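4. Sorting household recycling

Read this section before you run the sorting routine in the Plundier software for the first time. Sorting is a chore the Firkisura arm can do on its own for short spells. It cannot yet do it unattended.

4.1 Setting out

1. Stand one bin for each material within reach of the arm.
2. Prop a folded card on the rim of each bin, with the name of the material in black capitals.
3. Check that the emergency stop can be reached from where you will stand.
4. Lay the items out singly, with a gap between them. Cans and bottles should lie on their sides.
5. If you add an item by hand, lower it slowly and keep your fingers clear of the gripper pads. 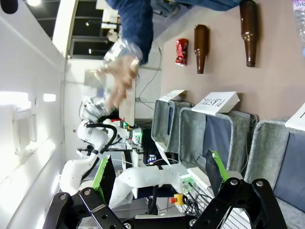 4.2 First run

1. Select Sort, then Household.
2. Set the speed to 40 per cent and the batch size to 15 items.
3. Press Start and step back.
4. When the batch ends, check every bin before emptying it.

CAUTION: Do not put in broken glass, or any item over 400 grams. 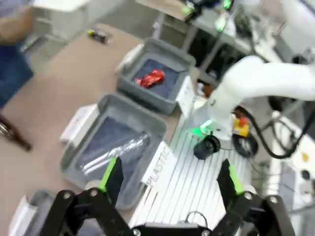 The Drandia grip model, updated on 27th August, was trained on 2,373 household items. It is dependable with rigid shapes and much less so with soft ones. A crumpled clear bag like the one lying in the bin has no fixed edge to grip and throws back white reflections, which the arm may read as several objects. Expect to place some of these by hand. Rinsing, removing lids and flattening boxes are still jobs for a person.

Note: If a card slips off the rim, pause the routine and put it back before going on – the arm will not do this for you.

For replacement pads, see the Rebane parts list in section 9.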